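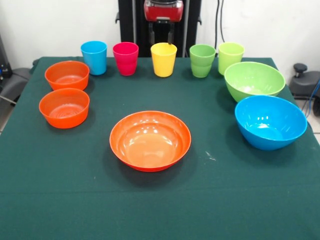
I have a confession: I am a grown woman and I get giddy about plastic picnicware. When the first warm weekend of July came round I had every cupboard open by breakfast, hunting out the bowls and cups we use for eating outside, and I've been happily fussing with them ever since!

My favourites have always been the bright ones. Orange, magenta, a proper lemon yellow – colours I would never dare put on a wall. Set them on a dark green cloth and they absolutely sing. I tried white cloths for years (my mum's, mostly) and everything looked like a children's party. Dark green makes even a bowl of crisps look cheerful and a bit grand.

I don't bother with matching sets any more. A few of mine came from the Pilunmont summer market, where I spent far too long at a stall called Pukudura, and the rest have drifted in from all over. If you like the colour, buy it, and let the cups and bowls argue it out between themselves.

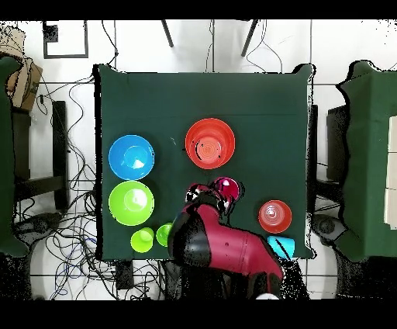 Colour & Table

What I love most is moving things about before anybody arrives. Cups along the back, bowls at the front, then I change my mind and put the blue next to the lime green, and suddenly the whole table wakes up. Orange wants a bit of room, I find. Magenta will go anywhere, bless it, and one small cup of it is plenty.

Wide shallow bowls are brilliant for tomatoes and torn bread, and the deep ones get the salad, so it doesn't escape over the side when people dig in. Small cups are for olives, breadsticks, teaspoons, even a few daisies if the lawn needs mowing.

As for storage, mine live on one low shelf – bowls inside bowls, cups inside cups, with the biggest at the bottom. I did once own almost 100 odd lids and I'm so pleased they've gone.
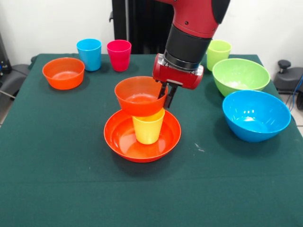
Can you stack cups and bowls together in one pile?

A short pile is fine if you start with something wide and flat and keep it to two or three pieces. For putting away, I'd still keep the cups in a pile of their own.

Next on my list is a jug, ideally yellow, and I've got my eye on the Visalau shop for one. Let me know if you spot a good one first!

Noemi Holloway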